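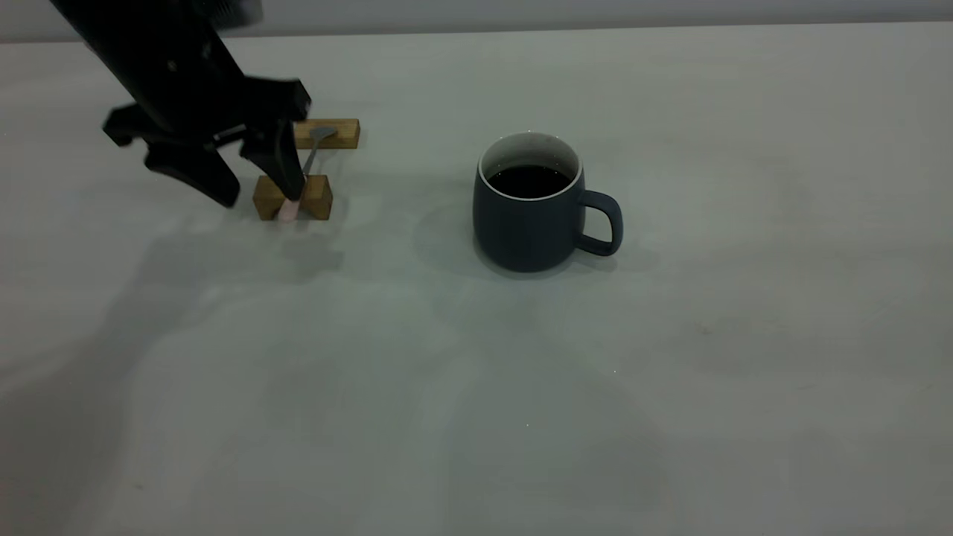 Nasrin Akbari wrote in to ask how you get a stop sign put up at a corner where cars roll through all day, and whether one angry email would do it. One email rarely does, so I'll tell you how we went about it on Hemedell Street!

First, keep a log. I sat on my porch at 8 in the morning with a notebook (and too much coffee) and wrote down every near miss at the Ekby Lane corner. Put down the time, the direction and what happened. Skip the plate numbers.
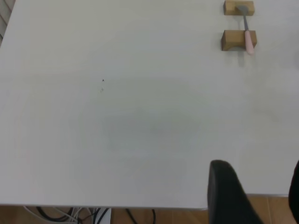

Once you have a couple of weeks of that, ask the city's traffic desk for its request form. Ours wanted signatures from six households on the block, so I went door to door after supper, which took two evenings. Staple your log to the form and keep a copy.
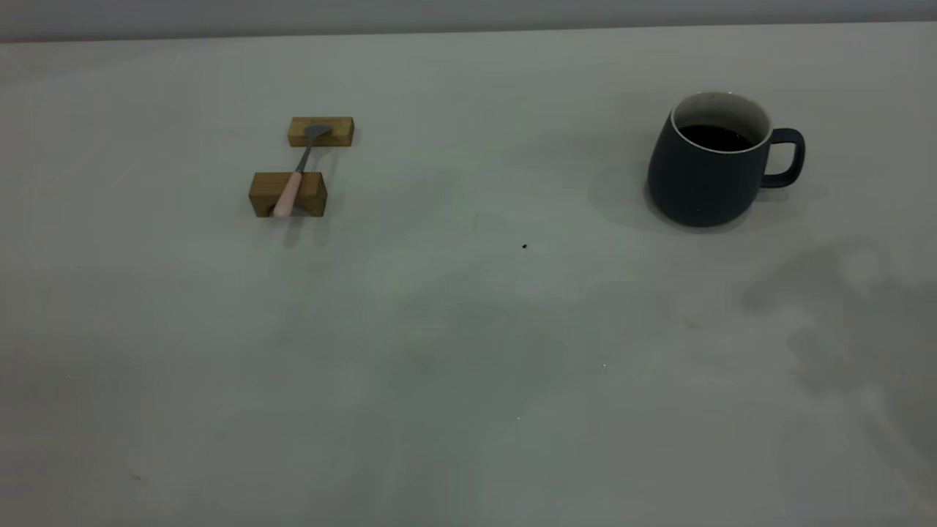 Can renters sign, or only owners? Renters counted in our town, as long as they lived on the block.

Then call every month and ask where the request stands. We mailed ours in April and I'm still calling.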